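## The Great Laundry Sort, Round Two

Our December clothing swap went so well that we're doing it all over again on 22nd June, and I could not be happier! Last time 400 pieces came through the door at Tivness Hall, and we sent the leftovers on to the Laaksonen Street shelter, folded and bagged by size.

A few things we learned that will make this one easier. Please wash everything first, even the shirt you only wore once. Turn out the pockets (we found 12 pens, a house key and a very old mint). Sweatshirts and hoodies go in their own bag, as they take up so much room and everybody wants them.

If you have a bed free, use it for sorting. I'm a total convert! Spread it all out, hold each piece up by the shoulders, look hard at the collar and cuffs, then fold the sleeves back and bring the bottom up to meet the neck. Ribbed collars tell you a lot about how much life a sweatshirt has left, and dark colors hide stains until you get them near a window.
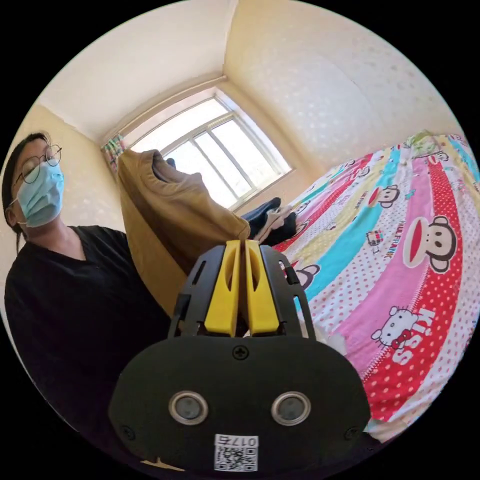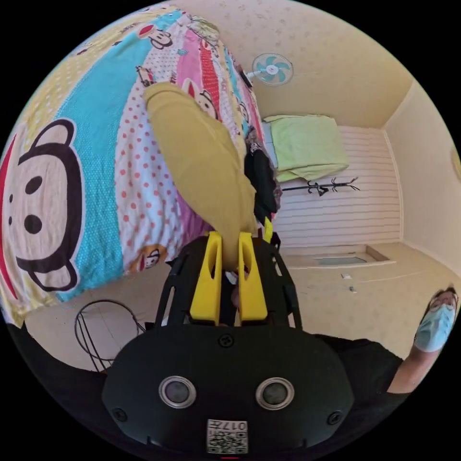
Once you have a stack, tie it with string or tuck it into a pillowcase. Pillowcases are wonderful for this, and they come back to you at the end of the day if you put your initials on a bit of tape.

Drop-off is at the Flarkmont Road entrance, and the door code is 2442. We have 100 hangers already but could use more, especially the small ones for kids' things. Bedding is welcome this time too, as long as it's clean and the matching pieces are pinned together.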